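Review of the Enari Hand-Held Gripper Kit
Rommel Buenaventura
Project report, 24 May 2018
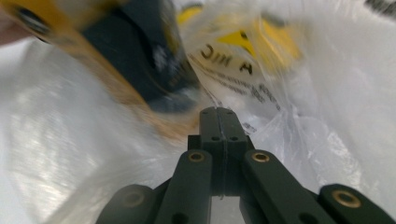
1. What we tested

The Enari is a gripper worked by hand, sold as a kit for teaching labs. Our group borrowed one from Urnmont in January to decide if the course should buy more. Two flat link arms run beside a central block, with an outer finger on each side. The links pivot on brass-colored ring bushings. Thin plastic bags were the hardest items on our list, so most of the lab time went to them.

2. Method

Each of the 4 group members did the same 21 tasks. A task was scored as a pass if the item was moved to the tray within 5 tries. Lista, the kit we already own, was used for comparison.

3. Results

Boxes and cups gave no trouble with either kit. With plastic bags the Enari did better when the film was pinched at a fold. On flat film the fingers slid. The manual is short and skips how to tighten the links. We had to work that out ourselves, and it cost us a lab period.

4. Cost and recommendation

The kit is $133 without spare bushings. I would buy one more and keep the Lista for first-year labs. Rubber finger pads should be tested before a larger order.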